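Wulton Studio – floor and table check
14 Oct 2020
Checked by Mitra Salehi
Room 7

2 comments · 113 shares

Walkways
[x] Door opens fully
[x] Exit sign lit
Comment: Lovely clear run to the door now, so much better than July!

Lighting
[x] All ceiling lights working
[ ] Spare bulbs in cupboard
Comment: Down to the last one. Please order more.

Floor
[x] No lifted or split planks
[ ] Cables tied and taped
Comment: The wood floor is a beauty and I'd love to keep it that way. White cables still in a tangle – please coil and tape. The long wooden pole should go back against the wall.

Tables
[x] Table steady, no wobble
[x] Glassware free of chips
Comment: The light blue table is my favorite in the building! Clear glass dish checked all the way round, no chips. Keep it well in from the edge.
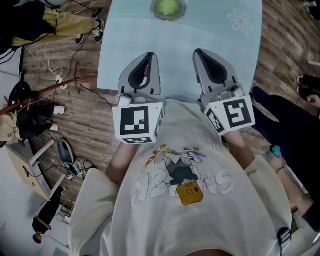 Shoes and clothing
[x] Closed shoes for anyone standing
[ ] Loose straps tucked in
Comment: Great to see sneakers. Socks are fine for sitting, shoes on before you get up.

Next check: cables first, then bulbs.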